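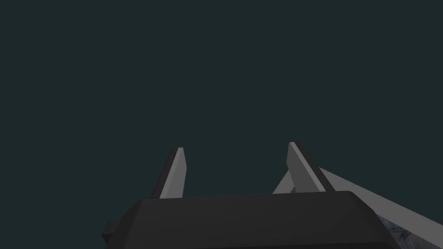
Wrist view in the simulator, with the gripper open and nothing in it.

Recording Demonstrations by Remote Control in the Samlow Kitchen

Last updated 20 Jun 2021 by Marianna Kalinowski

These instructions cover recording a two-arm task in the Samlow simulator with the Fellwood hand controllers. You should already have the simulator installed and a user name on the shared server. If you don't, ask Haris Delić first.

1. Start the session

Open the simulator and load the kitchen. Plug in both controllers before you press Connect. If only one shows up in the device list, quit and start over. Reconnecting in the middle of a session swaps left and right about half the time.

Type your user name and the task name exactly as they appear on the task sheet. The training script sorts episodes by task name, and a typo puts yours in a folder of their own.

2. Check the wrist views

Switch to each wrist view in turn. Squeeze the trigger all the way, let go, and watch the fingers. They should open fully when your hand is relaxed. If they stop partway, run Calibrate Trigger from the Tools menu.

A wrist view can be mostly plain background when the hand is turned away from the counter. Turn your own wrist slowly until the work surface comes into view, and keep it there while you approach an object.

3. Set your starting pose

Hold your elbows at your sides and press the clutch button. From then on the arms follow your hands. Release the clutch whenever you run out of room, move your hands back to a comfortable spot, and press it again. The arms hold still in the meantime.

4. Look over the counter from the head view

Decide on your path before you record. The counter is crowded: a clear glass and a small blue bottle stand behind the flatter items, and a big white plate sits at the right. Come in over the front edge for the brown block or the yellow-orange packet. Keep the arm you aren't using raised and out of the way, and watch the forearm as well as the fingers. Most of our spoiled episodes come from a forearm brushing something the operator wasn't looking at.
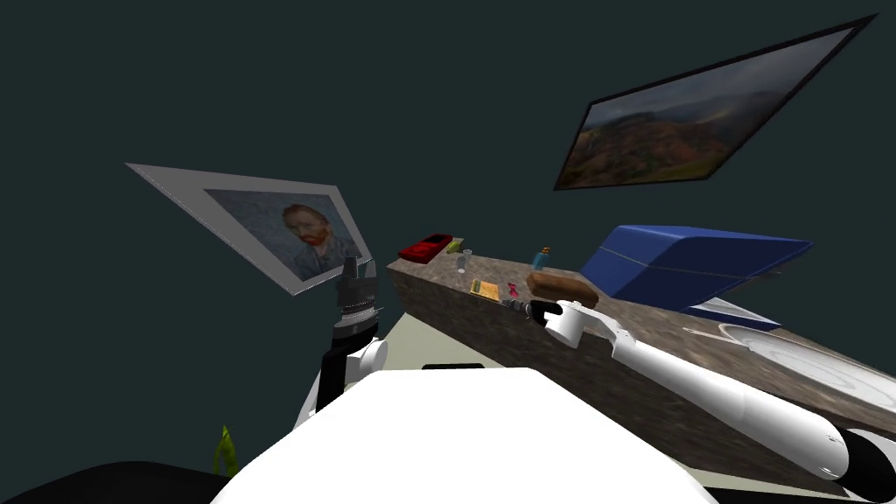 5. Record the episode

Press Record and wait for the tone. Move at a steady pace, a little slower than you would with your own hands. Pause briefly above the object, lower, close the fingers, then lift straight up. Press Stop when the task is done and both arms are still.

Don't fix a bad grasp by poking at the object. Open the fingers, back off and try once more. One retry is fine to keep. After a second miss, press Discard.

6. Review and upload

Play the episode back at double speed. Delete it if an arm jumps or an object passes through the counter. Record 12 good episodes per task, then upload them together. Sławomir Głowacki checks new uploads and will send back anything with missing frames.

The current set has 587 episodes. Please don't rename files once they are on the server.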